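Moisture Is a Number, So Write It Down

Most arguments about timber benchtops are arguments about finish. Oil or hard wax, matte or gloss, how many coats. The question that decides whether a top stays flat is moisture content at the time of fitting, and it rarely appears on the invoice. I think it should, and I think the trade has avoided it for too long.

Timber gains and loses water until it reaches balance with the air around it. As it does so it changes width. The movement along the grain is small enough to ignore. The movement across the grain is not, and a solid top is usually fixed in a way that takes no account of it. A board machined in a humid coastal shed and installed in a heated inland kitchen will shrink. If it is screwed tight to the cabinet through round holes, it will split or drag the carcass with it.
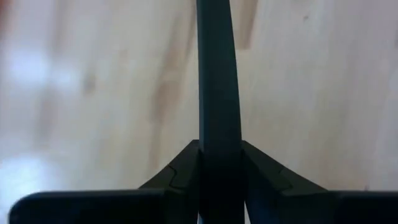 The remedy is old and cheap. Slotted holes, a washer, and a screw that is firm but not driven home. Eilidh Ogilvie, who taught me to fit joinery, kept a jar of washers on the dashboard of her van and would send an apprentice back to it before she looked at anything else on a job. Her view was that a callback in February had been paid for the previous winter.

What has changed is the supply chain. Tops used to be made by the person who fitted them. Now a laminated blank may be pressed in one climate, stored in a second and trimmed in a third. Suppliers such as Hovar and Kahsay list species, thickness and grade. Neither prints a moisture reading on the label. The installer is expected to let the top acclimatise on site, but the site often has wet plaster and no glazing.
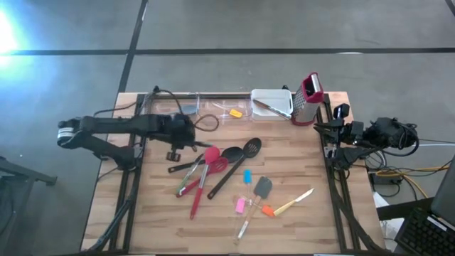 I have heard three objections to recording the figure. The first is cost. A pin meter is within the budget of any shop that owns a decent saw, and a reading takes less time than finding a pencil. The second is that readings vary between species and need correction. They do, and the correction table comes with the meter. The third, put to me by Kulsoom Tarar, is more serious. She manages claims for a kitchen firm, and she argues that a written number invites dispute. If the docket says 14 per cent and the room calls for less, the customer has grounds.

She is right about that. I would say the customer had grounds anyway and lacked the paper to show it.

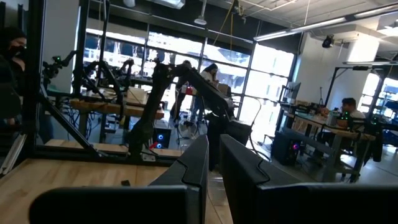
There is also the matter of what the owner is told. Care sheets devote a page to coasters and lemon juice and a line to humidity, if that. A top in a room held below 60 per cent relative humidity, without long swings, will forgive a good deal of careless use. The same top above a dishwasher with an unsealed underside will cup, whatever is rubbed into the face. Both sides need the same finish. I have removed tops with four coats above and bare wood below.

My proposal is modest. Two readings on the docket, one at dispatch and one at fitting, with the meter model and the species setting beside them. Zasinberg already does this for stair treads, so the form exists and the colour of the carbon copy has been settled. 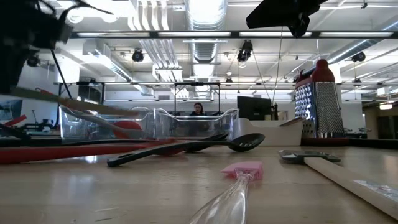
Utensils on a pale timber top.

Some fitters will write down whatever figure keeps the peace. That happens with every form. A false reading still has a name next to it, and the next person with a meter can check the room, the underside and the fixings against it.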